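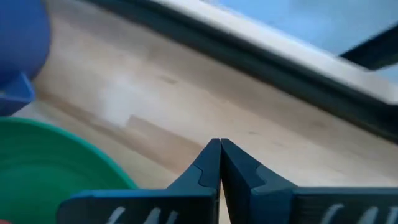 Home | Topics | Equipment and Costs | Contributors | Index

Procurement of tabletop robot work cells
Revised September – Leobardo Galindo

Procurement of tabletop robot work cells is the process by which a school, laboratory or small manufacturer selects, budgets for and schedules the purchase of one or more bench-mounted robot arms with their grippers, cameras and work surfaces. It is usually treated apart from the purchase of industrial robots, which involves fenced floor space, heavier power supply and a longer approval period.

Scope of the purchase

A work cell is normally costed as a set. The arm is the largest single item, but the gripper, wrist camera, controller, table and mounting hardware are often quoted on separate lines and may come from different suppliers. Gripper fingers are classed as consumables by most buyers. Designs in which a shaped tip joins a wider base allow the two parts to be stocked separately where the maker sells them that way, and a purchasing officer should ask for this in writing.

Household objects used for handling trials, such as bowls and cups, are generally charged to a minor supplies account. Their cost is small, although replacements in the same colour and size can be hard to find after a product line is dropped.

Budgeting

Borbély's method, named for the planner Erzsébet Borbély, divides spending into capital, fit-out and running costs. Fit-out covers the table, edge rails, lighting and cabling. Lighting is frequently left out of first estimates. Glare on a pale tabletop can wash out part of a camera's view, and a matte covering or a repositioned lamp is cheaper when planned from the outset.

Running costs include spare fingers, calibration, software licences and staff time. Araceli Valdovinos has argued that staff time should be entered at its full rate from the first month – a practice followed at the Robles training centre, where 259 hours were recorded in the first year for a cell that had been budgeted at 90.

Scheduling

Lead times vary by component. In the Totosen program, which equipped 13 teaching rooms, arms arrived before the tables on which they were to be fixed and were held in storage for up to 39 days. Later orders placed the furniture first. The program also moved acceptance testing ahead of final payment, at the request of its coordinator, Macario Palacios.

Leasing

Leasing is offered by several distributors, among them Amden and Grorkilo. Agreements commonly exclude damage to fingers and camera mounts. Tonantzin Gallegos recommends that lessees settle the condition of these parts at delivery, with both parties signing the inspection sheet.

See also: Acceptance testing; Equipment leasing; Spare parts inventory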